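Verance opens cloth-handling collection room in Abu Hammour

Verance has begun recording two-handed demonstrations for its cloth-handling model at a new site in Abu Hammour. The company started work there in March, after moving its collection from a shared office that was too small for more than one table.

The recordings are made with hand-held grippers. An operator takes one in each hand and does the task directly, and each tool logs its own camera view along with its jaw opening. Square markers on the grippers let the overhead camera recover where each one is relative to the table. The two sources are then matched in time and stored as one episode. 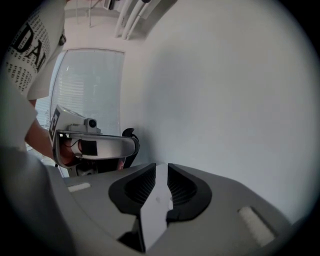
Matching the streams has taken more effort than the recording itself, according to Noura Bataineh, who runs collection at the site. In the first batch the clocks on the left and right tools drifted apart over a long session, and the error showed up as one hand closing slightly ahead of the other in playback. The fix was to resynchronize before every block of episodes. Episodes from the first batch with drift above the limit were dropped, and the rest were corrected by lining up a short opening gesture in which the operator closes both jaws together.

The current set holds 640 accepted episodes. Another 342 were rejected in review, most of them for markers hidden from the overhead camera during the fold. Reviewers also reject an episode if the operator puts a tool down midway, if the cloth leaves the table, or if the jaw reading has gaps. A dropped corner is kept as long as the operator picks it up again and finishes.

"We want the recoveries in there," Bataineh said. "A model that has only seen clean grasps does badly the first time it misses an edge."

Each episode starts with the cloth in a crumpled state and ends with it folded and released. Operators are told which fold to make but not how to reach it, and they are asked to vary where they stand and which corner they take first. Sessions run for 2 hours with a break between blocks – longer sessions produced slower, more uniform motion, and reviewers found the later episodes added little.

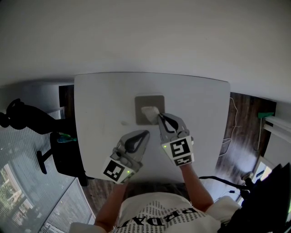
Processing is handled by Trodura, a software contractor that maintains the review tool and the export scripts. Ziad Fakhoury, an engineer there, said the main change this spring was to the way gripper paths are stored. Earlier exports gave positions relative to the table, which tied the data to one table height. The new format gives each tool's motion relative to its own pose at the start of the step, with the distance between the two hands kept as a separate channel.

Fakhoury said 4 training runs have been completed on the new format. He did not give success rates, saying the test cloths were still being changed between runs. The next set of runs will use a fixed group of cloths and a fixed list of starting positions.

Verance plans to pass the finished set to Stindov, its partner on the arm hardware, once the marker problem is reduced. A larger marker plate is being tried, along with a second overhead camera.

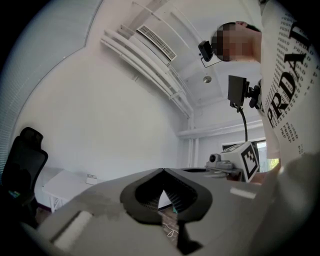 Why not record the demonstrations on the robot arms themselves?

Cost and speed are the main reasons. Steering two arms remotely takes longer per fold, and an arm has to be free for the whole session. With hand-held tools an operator works at close to normal pace, and the arms are needed only for testing. The drawback is that a person can reach poses an arm cannot, so each path is checked against the arm's joint limits before it goes into training.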